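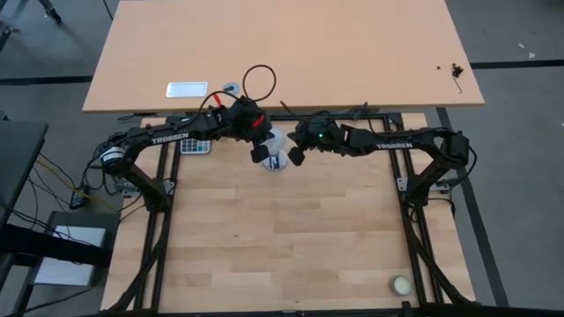 Pardale Spoken Recipes Archive
Second progress report to the Ninel Fund
Period covered: March to June
Prepared by Raymonde Lévesque, project lead

1. Where we are

The grant agreement promised 40 recorded interviews by the end of June. We have 43. I mention this first because the rest of the report is less flattering and I would like it remembered.

The interviews come to 211 recipes, if one is generous about what a recipe is. Several are complete, with quantities. A good many say "flour, until it looks right". One, for pickled walnuts, consists of an account of a falling-out with a sister-in-law in which walnuts are mentioned twice. Aishwarya Shetty, who is doing the cataloguing, has given it the subject heading "Preserves, family" and I have let it stand.

2. Recording

Mayuree Phromma and Setareh Alipour have done nearly all the interviewing between them. Our plan was for each session to last an hour. The average is closer to two, as nearly everyone we visit insists on cooking the thing they are talking about, and it would be rude to leave before it is done. The sound quality suffers. Frying, in particular, is very hard on consonants. We now ask people to talk first and fry afterwards, and they agree to this warmly and then put the pan on.

The application described our interviewees as "older residents of Pardale and the surrounding villages". We have kept to that, with one exception, a man of 26 who makes his great-grandmother's barley cake and was the only person left who could. We would like your agreement to keep him in.

3. Transcription

We are behind. Of the 43 interviews, 28 have been transcribed and 19 of those checked. Two things went wrong. The first was my estimate, which allowed four hours of typing for every hour of speech. Seven is nearer the truth when three people are talking and one of them is in the pantry. The second was the Steltell software, bought under the equipment heading to produce rough drafts. It copes well with me and badly with everyone else. It heard "a knob of lard" as "a Nobel award" throughout one interview, giving a very grand impression of the pastry.

Napaporn Kaewsai joined us in April for two days a week to bring the backlog down, and it is coming down. At her present rate we shall be level by the end of September, which is the date I gave you last time for something else.

4. Testing the recipes

You asked in your comments on the first report how we would know whether the recipes work. We have now cooked 31 of them at the Noh Street kitchen, following the transcripts word for word. Twenty-two came out as their owners described. Six came out as something else, and three did not come out of the tin. We took the failures back to the people concerned, who in every case identified the missing step at once and were surprised we hadn't known it. These second conversations have been some of the best material we have, and I should like to move a little of the travel money towards them (see section 6).

5. The booklet

The booklet was due at the printer in June and is now going in the autumn. The text for the soups and breads is finished. Puddings are held up by a disagreement between two contributors over who may call hers the Pardale pudding. Setareh has suggested printing both on facing pages in the same size of type. Both ladies are considering it. I have learned not to ring them on the same afternoon.

6. Money

Spending is within budget overall. Ingredients are over by £212, mostly butter. Travel is under by £390, as people in the villages have taken to coming to us, usually with a dish. We ask to move £300 from travel to staff time for the return visits described above. Equipment is spent in full, and we don't expect to ask for any more under that heading.

7. Next period

By the next report we expect to have finished transcription, tested a further 40 recipes and sent the booklet to print. The listening evening at the library is booked for October, and the fund's staff are very welcome. There will be barley cake. Aishwarya would be grateful to know about allergies beforehand, and I would be grateful for a decision on the £300 by the end of the month.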